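Equipment review meeting, May
Notes by whoever had the keyboard, which this month was me

We got going at 4:15 in the library end of the building, with the model-makers' table to ourselves apart from the models.

1. Kotian hand-held gripper kit, second look

Most of the hour went on this one. We've had the Kotian kit on loan from Clirnow for 19 days now, and I think everyone had an opinion (I certainly did!). The quote is $1,187 for one gripper, the software license and a case. Spare fingertip pads are extra, and I said I'd like a price for those before we sign anything.

We talked through cloth work first, as it's the thing our Grudstead partners keep asking for. Folding a small towel is our standard task and we want to stick with it, so results can be compared with the older kit. The ridged pads got a thumbs up from most of us. I'm still a bit worried about thin hems, and I asked for that to be noted, so I'm noting it.
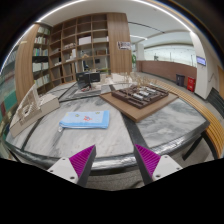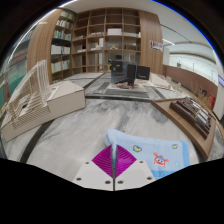

The Kotian pads and the blue cloth on the marble tabletop.

2. Recordings and storage

We have 311 recordings saved so far and the trial plan only asked for 300, so that's nice. A few need relabeling and I've offered to do it (me and my big mouth). The Graltville server is filling up again, so we agreed to move the older kit's files off it before June.

3. What we decided

Keep the loan going until the end of the month. Ask Clirnow for the pad price, and whether a second gripper would bring the total down. Vote on buying at the next meeting.

4. Anything else

The charger for the old kit is missing, so please check your bags. Next meeting is in June, same table, 4:15 again.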